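Magazine > Features > Printmaking

The long way round to an edition of 20

Kaj Holst keeps his failed plates under the bed in the spare room. Most are zinc, a few are copper, and one is a piece of lino so old that it cracked when he lifted it out to show me. He has been making prints in Weddale since he left teaching, and he reckons that one plate in three gets as far as a proper edition. The others are proofed once or twice and put away.

"You know by the second proof," he says. "You just don't always admit it by the second proof."

Holst is one of five printmakers in Priluvari, a group that began when its members found themselves sharing a press and a heating bill. They have no manifesto. They meet on the first Monday of the month, look at each other's work and try to agree on something to show. This winter it is a boxed set on the theme of thresholds, with each artist contributing one image in an edition of 20, plus a few proofs kept back.

The theme was Brynhildur Norðdahl's suggestion and she now says she regrets it. She spent most of November drawing doorways and disliked all of them. Her finished print is an aquatint of a tide line, almost entirely in greys, with a narrow strip of bare paper where the water stops. It took four separate bites in the acid to get the darkest tone, and she lost the first plate by leaving it in too long while she was on the telephone to her sister.

Aquatint is a slow process to do well. The plate is dusted with fine rosin, which is melted on so that the acid can only eat the metal between the grains. Areas to be kept pale are painted out with varnish, the plate goes into the bath, and then more is painted out and it goes in again. Norðdahl keeps a notebook of timings for every plate she has made, though she says the figures are only useful in the same room at the same time of year.

Lama Karaki works in relief, mostly on cherry wood, and prints by hand with the back of a spoon. She had never made anything in an edition larger than ten before joining the group. Her threshold is a market stall at closing time, cut in three blocks, and the registration gave her trouble until she stopped using the press altogether. Each sheet takes her forty minutes. She printed two a day before work and stacked them between blotters on top of the wardrobe.

There is some disagreement within the group about paper. Karaki wants something thin that takes the ink without much pressure. Holst and Norðdahl want a heavy cotton sheet that will stand being soaked. In the past they insisted that everybody print on the same stock, and for one portfolio they bought 200 sheets and wasted a good many. This time each artist has chosen their own and only the outer dimensions are fixed. The box will be less uniform, but the arguments were shorter.

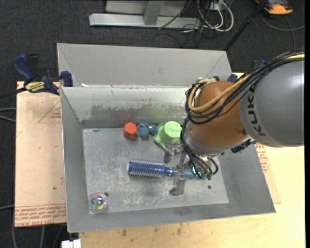 The fourth member, Zsolt Vida, has made a drypoint of the stairs at his grandmother's flat. Drypoint is scratched straight into the plate with a needle, and the soft, furry line comes from the burr of metal thrown up at either side. The burr wears down each time the plate goes through the press, so the first impression is always richer than the last. Vida has inked the later ones more heavily to compensate. He won't say which number he is keeping for himself.

Usa Srisuk's contribution arrived last. She makes screenprints, bright and flat, and had planned a row of shopfronts until she tried the same drawing with the colour taken out. What remains is a pale blue outline on white, which from the far side of the room looks like a blank sheet. The others were unsure about it for a week. It is now going at the front of the box.

The group sells most of its portfolios to people who already know them. Their first, made in 2000 when Holst and Norðdahl were the only members still with them today, sold out slowly, over several years. The new one is priced at 362 pounds for the set, with single prints available once the boxes have gone. One full set will stay in Weddale, in the plan chest at the Vestergaard gallery, where all the portfolios can be seen by asking at the desk.

The boxes themselves are still being made. Srisuk is covering them in dark green bookcloth at her kitchen table and had finished six when I visited. The glue has to dry overnight under weights, and she has run out of heavy books.

Holst has already started on a new plate. It is a copper one this time, of the allotments behind his house, and he has pulled the first proof. He thinks the sky is wrong. He was going to burnish it out over the weekend and see whether there was anything left worth biting again.

Thresholds is on show at the Vestergaard gallery, Weddale, from 12/1/25. Entry is free.

Filed under: Prints & Editions, Artist Groups, Winter Shows

Contact the editors | © All text copyright the magazine and its contributors | Back to top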